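Chapter 4
Records Work After Automation

Filing is among the last manual tasks in many offices. It pays little attention to screens and a great deal to doors, shelves and labels. At Plusilari, an insurance office in Pusdale, two clerks maintained 3372 paper case files until May, when a humanoid robot took over part of the handling.
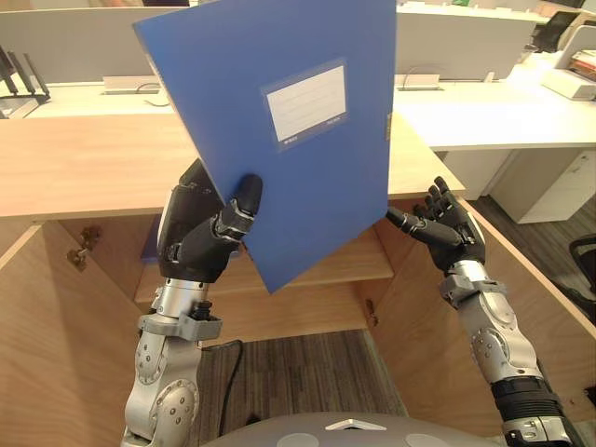

4.1 Dividing the Task

A task is divided by listing its steps and assigning each to a person or a machine. At Plusilari, moving file boxes to and from the cabinets went to the robot. Deciding what a box should contain stayed with the clerks. Parisa Arabzadeh, the senior clerk, now spends most of her shift on retention checks and on exceptions, meaning any request the robot returns unfinished.

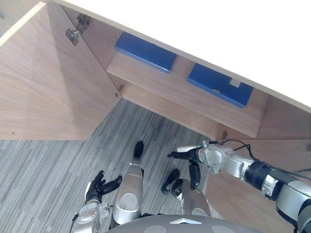 Exceptions require judgment, and their number sets the real staffing need. In the first month the office logged 36. Each was reviewed by a clerk and assigned a cause code (Table 4.1). Job descriptions written before the change did not mention this work, and pay grades were revised to include it.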